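Sistau Put-Away
README, v3

Rows about putting household things away: kitchen, pantry, hall closet, one desk. What the thing was, where it was sitting, where it ended up, what happened on the way. Tables plus stills.

Maintained by Arnel Lacson. Labels mostly Mirjam Hämmerli. Written fast before the July release, will be cleaned up at some point.

What's in it

- 2,728 rows in events.csv, one row per object move
- 634 distinct objects in objects.csv
- 1,033 stills in stills/, not every row has one
- 60 sessions, one folder each under sessions/
- places.csv – every shelf, drawer, hook and bin with a short code
- notes.txt, free text, messy, worth reading anyway

An "event" is one thing going from one spot to another spot. Stack of four bowls carried together = one event, count column says 4. Same bowls carried two and two = two events. v1 did this differently, see changes.

Rooms

Kitchen (K). Most of the rows. Upper cabinets, lower cabinets, a tall pull-out, drying rack, the counter left of the stove and the counter right of the stove. The two counters are separate places. People kept merging them in v1 and it wrecked the path lengths.

Pantry (P). Five shelves, numbered from the floor up, so P1 is the low one. Cans, jars, rice and flour, onions in a crate on P1. Paper goods on P5. P3 got rearranged after session 22, old layout is in places_old.csv.

Hall closet (H). Coats, umbrella, the vacuum, a shoe rack, reusable bags stuffed in another reusable bag. Fewest rows and the worst labels. Sorry.

Desk (D). Added in v2. Pens, tape, chargers, mail. Two drawers. The lower one sticks and quite a few rows say "drawer not fully closed", those are real, leave them.

Columns in events.csv

event_id – unique, no gaps until 1900 or so, gaps after that from the dedupe
session – folder number
object_id – joins to objects.csv
from_place, to_place – codes from places.csv
count – how many units moved together
state_before – see below
state_after – same
outcome – done, partial, dropped, wrong_place, gave_up
still – file name or blank
conf – labeler confidence, 1 to 3
comment – free text, may contain commas, it is quoted properly now

States

Kept short on purpose: open, closed, empty, part_full, full, folded, loose, stacked, nested, unknown.

"Nested" means one thing sitting inside another like mixing bowls. "Stacked" means on top of. Plates are stacked, measuring cups are nested. Lids are neither, lids have their own mess, see next.

part_full covers everything between a spoonful left and nearly full. We tried thirds. Nobody agreed, Mirjam and I matched on barely half the jars, dropped it.

Lids

Every lid is its own object with its own object_id. If it travels on its container, the container gets the row and lid_on = yes goes in the comment. If it travels alone it gets a row. Lids without a known container have parent blank. There are more of those than you'd think.

If you want to filter lids out: category = lid. Glass lids for pots are category = lid too, not cookware.

Outcome, how we decided

done – thing is in the place named in to_place and stays there when let go.
partial – in the right cabinet but wrong shelf, or sticking out so the door won't shut, or half the stack.
dropped – fell. Includes fell an inch onto the counter. Distance is in the comment if anyone bothered.
wrong_place – put down neatly, but somewhere else.
gave_up – went back to where it started.

Outcome was judged on the whole sequence, never on a single still. Please don't relabel outcome from stills alone, somebody tried this and sent us a very long list of corrections, most of them were wrong.

Stills

One per event at most. Files are named session_event, zero padded. Taken at whatever moment the labeler picked, so there is no fixed point in the move they correspond to. Don't treat them as before shots or after shots.

Quality column in stills.csv is 1 to 3. A 1 means you can't tell the object from the still and need the row for that. A 1 is not an error and we didn't throw those out. If you're training anything on object names, filter to 2 and 3. If you're looking at light or reach or clutter, keep all of them.

Some stills have highlights blown out near the top. Not corrected. No crops, no sharpening, no color work.

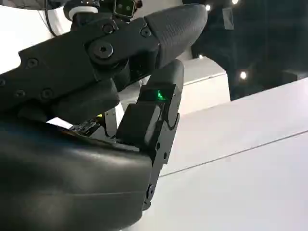 Objects

objects.csv has name, category, material, rough size, parent. Names are plain words, the kind you'd say to someone across the kitchen. "Big spoon", not "serving utensil". Where two people in the house used different words both are there, split with a slash: "dish towel / tea towel", "pan / skillet".

Categories:

- dish
- cookware
- utensil
- lid
- dry food
- can or jar
- produce
- cleaning
- cloth
- paper
- tool
- clothing
- other

"Other" got too big. It has batteries, birthday candles, a doorstop, rubber bands, takeout menus. Will split when theres time.

Material is as read off the object or by feel. Unknown is allowed and used a lot. Don't guess from the stills.

Size is small (fits in a closed hand), medium (one hand, open), large (two hands). No measurements. We had a column in centimeters for the first few sessions and it was only filled in for jars.

Where things go

The to_place for each object is what the house decided, not what makes sense. Cinnamon lives with the coffee filters. The good scissors live in D1, the bad scissors live in K, and if you swap them that's a wrong_place. home.csv lists the agreed home for every object, and the session it was agreed from. Some objects have two homes and both count as done.

Objects with no home: 11 of the comments say "ask", we asked, still no home. They're marked home = none. Outcome for those is never wrong_place.

Clutter

clutter column in sessions.csv, 0 to 3, per room at the start of the session.

0 – surfaces clear
1 – a few things out
2 – you have to move something to put something down
3 – you have to move something to move something

Clutter was scored once, at the start. It isn't updated as the room gets tidier, so a late row in a 3 session may well be on a clear counter.

Splits

train.txt, val.txt, test.txt list session numbers. Split is by session, not by row. Don't shuffle rows across, the same jar goes in and out of P3 all through a session and you'd be testing on what you trained on.

Hall closet is only in train and val. Not enough of it for test. Say so if you report numbers by room.

Known problems

- Sessions 14 and 15 share a clock offset. Order of rows is right, times are not.
- Count is wrong on some silverware. A fistful of forks got entered as 1 more than once.
- "Towel" in session 9 is sometimes the oven mitt.
- Produce objects get reused. object_id for "onion" is any onion. It's not the same onion for 60 sessions.
- Drawer codes K7 and K8 were swapped in the v2 release. Fixed here. If your numbers moved, that's why.
- Some comments are in German or Tagalog. Short ones, mostly complaints about the tall pull-out.
- Empty still field and a missing file are two differnt things. Missing files are in missing.txt.

Privacy

Mail on the desk was turned face down or taken out before sessions. Pill bottles were taken out too, so don't read anything into there being no medicine. If you find a readable name or address that we missed, send the file name and it gets pulled, no need to explain.

What it's okay for

Studying where stuff goes and how it gets there. Object naming, room level counts, planning the order of a tidy-up, clutter. It's one household's habits, so please don't write "people store X in Y" on the strength of it.

Not good for: timing, weights, recipes, how clean anything is, anything about kids' rooms or bathrooms (none in here).

Changes

v3 – K7/K8 fix. Dedupe. home.csv added. Outcome partial split off from done, which changes the done rate quite a bit. Quality column for stills.
v2 – desk added. Lids are objects now. Centimeters dropped.
v1 – kitchen and pantry only. Stacks were one event per item. Please don't use v1.

Related

Trenell is the label tool, separate repo, you don't need it to read the tables. Gatchalian is the older garage and workshop set, same columns mostly, but its state list is longer and place codes don't carry over. Skavitz is the script that checks places against home.csv, run it after any edit – it's slow, let it finish.

Fixes

Open an issue with the event_id. One issue per object please, not one giant one. Place codes and lids go to Mirjam, everything else to Arnel. We get to them in the evenings, after 8 or so, sometimes a good while after.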